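Grorham Robotics Club
Progress report to the Drumia Fund
24/02/2022
Prepared by Nadège Carré, club lead

Period covered: start of autumn term to half term

The club has met weekly at Drirndale since the grant was confirmed, with nine students attending regularly. They are all in their first year with us except two, who have moved up from the junior group and now help with the file handling.

Most of the term has gone on the simulator. We agreed in the application that students would learn to control a two-armed robot on screen before the Tufa challenge opened, and that part of the plan is on schedule. Each student can now load a room, move both arms and open and close a gripper without help. Our task is picking up an object and handing it from one arm to the other.

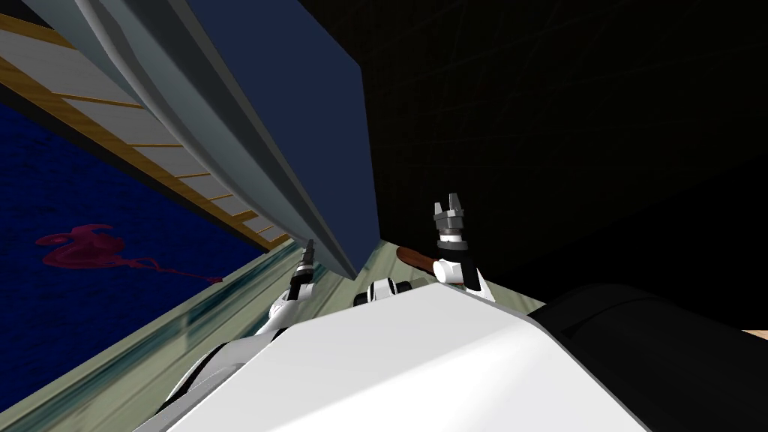

By the last session before half term the group had logged 155 attempts at the task, of which 87 were completed. The most common fault was closing the gripper too early. The second was moving one arm into the path of the other, and two students have written a short check that stops the run when the arms come too close. It works in most rooms but slows the older laptops.

Spending to date is £119, all of it on memory for those laptops. The travel money has not been touched. We would like to move part of it to a second screen, as students working in pairs find it hard to follow the arms on a small display. Please let us know if this needs a formal request.

One item is behind. The written logbooks were meant to be up to date by now and several have gaps. We have set aside the first session in March for this, and entries for the challenge will be prepared after that.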